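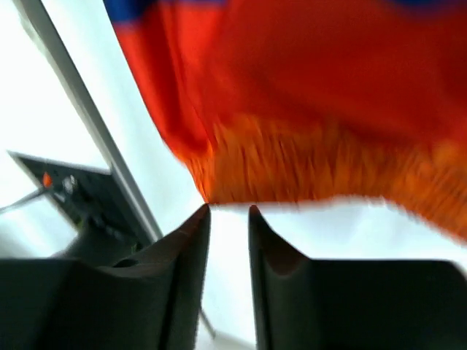 I bought the Zukex phono preamp in September, after my old one began to hum on the left channel. It is a small metal box with two knobs on the front, for gain and for load. My records are mostly folk and brass band music from small labels, and many of them were cut at a low level, so I need a lot of gain. The first one I played was a parade recording, and it suits the bright red cloth with the thick orange fringe hanging across it. The snare drums were clear and the tubas did not become muddy.

Setup took me 19 minutes, most of it spent behind the shelf. The ground screw is too close to the right input, and thick plugs will touch it. My friend Kyung-tae Ok has the same unit and he used thinner cables.

Noise is very low. With the gain at 50 dB I hear nothing from my chair, only a soft hiss if I put my ear near the tweeter. Compared with my old Byun, voices have more body - the bass is a little slower, though, and on fast music I sometimes missed the Byun.

The power supply gets quite warm after an evening. I wrote to Kovgate, the shop where I bought it, and Ljubica Vukčević answered that this is normal for the model.
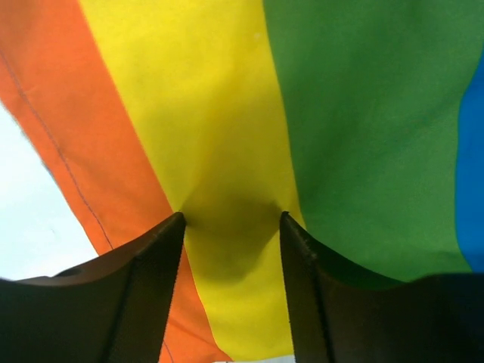

Rating
7 out of 10. I will keep it, but I would like a better manual and more space around the ground screw.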